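Notebook, hand gripper build, August

Start 10.15. Kettle on, bench cleared apart from what's needed.

Where we left it: second pair of fingers printed, fitted, opening and closing by trigger. Left side still lagging the right by a hair on the close. Sorin thinks linkage, I think the pivot bush. Written down so whoever's wrong can buy the biscuits.

Took the trigger assembly off first. Spring is the one out of the Vidmar assortment box, third compartment, NOT the one in the drawing. Drawing needs changing. It has needed changing since July, Igor, change the drawing.

Pivot bush, left: slop when you rock it sideways. Not much but you can feel it. Right one nearly none. Swapped them over. Lag moved to the right side. So it's the bush. (Biscuits: Sorin. Chocolate ones please.)

Printed bushes not round enough, that's all it is. Seam lands inside the bore and when you ream it out you chase the seam and get an egg. Options
- turn new ones from the black rod offcut, lathe free after lunch
- print again with seam outside, ream after
- buy proper ones, wait

Going with turning. Two plus a spare. Print again as a fallback, set it going on the Sendeck before I forget. 

11.40. Sendeck jammed at the first layer, bed too cold, my fault, someone had the profile set for the other plastic and I didnt look. Set bed to 60, restarted, fine. Put a label on the printer. The label will be ignored.

Meanwhile finger screws. Been working loose. The heads bottom out on the plastic before they clamp anything, so it feels tight and isn't. Shortened with the file, washer under each, better. Could do with inserts really. There's a bag of brass ones somewhere, last seen near the soldering iron. If you find it put it in the drawer marked INSERTS, that's what the drawer is for. 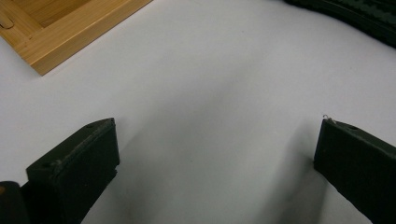 Threadlock: not on plastic! The blue stuff crazes it. We lost the first pair of fingers that way, hairline cracks all round the holes, looked ok for a week and then one let go. Washer and a nip up with the short driver, no more than that. If you can't turn it with two fingers on the driver you've gone too far.

12.30 lunch.

13.20 lathe. Rod runs out a bit in the three jaw so took a skim first then drilled and bored in one go without unchucking. Important, don't take it out between. First bush 2 thou over on the bore, my own stupid fault, measured hot. Let it cool, second one spot on, third as well. First one goes in the spares tin with a dot of paint on it. Dot = loose, do not fit.

Fitted both. Reassembled w/ the Vidmar spring. Close is now even as far as I can tell by eye. Did it with the trigger slow, then fast, then with my left hand to be awkward. Even each time.

Cycle test. Igor's idea, hook the trigger up to the wiper motor off the old rig and let it run. Took longer to clamp the motor down than to do the test. 300 cycles, stopped it, looked at everything. Bushes fine, no dust coming out of them. One finger screw had backed off very slightly, right hand side, marked it with paint pen so we can see if it turns again. Trigger return a bit lazier than at the start? Might be imagining. Want a number for it, so hang the luggage scale off the trigger before and after next time.

Noise: click at full open. Its the link hitting the end stop, there's no pad on it. Bit of felt or a slice of inner tube. Tried inner tube with contact glue, click gone, leave overnight before trusting it.

Sonent board. The position sensor is reading but drifts when the motor is running near it, which fair enough, big motor, unshielded wire. Twisted the sensor pair, moved it to the other side of the handle, drift down to roughly 11 counts. Was a lot worse. Don't care much for now as the motor won't be there in real use. Still want a tie point for that cable inside the handle, it's only held by tape and tape is not a fixing.

Message from Rirnutel re the linkage plates: cut, on their shelf, anyone passing can collect. Invoice to Igor. Check the hole spacing before leaving the counter, last lot were drilled off the old file (see remark about changing drawings, above).

15.50. Sorin in. Disagrees with turned bushes on principle as nobody else can make one without a lathe, and the whole point was that people could build it at home off a printer. He's right about that. So: turned ones stay in this unit, printed ones with the seam outside get tested in the next unit, and we write down which is which. Printed set came off the Sendeck while we were arguing. Reamed one. Rounder than before, good enough maybe. Fitted dry on a spare pin, slight rock, less than the old left one.

He also wants the handle fatter. Tried it with a wrap of bar tape and it is nicer, annoyingly. Less cramp on the thumb. Adding 3mm would mean reprinting both halves, long print, so run it overnight when the shop's shut and nobody wants the machine.

To do, whoever is in next
- check inner tube pad has stuck
- look at paint mark on right finger screw
- collect plates from Rirnutel, MEASURE THEM
- drawing: spring, washer, bushes, end stop pad (Igor)
- handle halves, fatter, overnight
- tie point for sensor cable
- find inserts
- biscuits (Sorin)

Wiper motor still clamped to the end bench, left it there on purpose for the next run, please don't put it away. Lathe swept, chuck key back on its hook. Off 17.10.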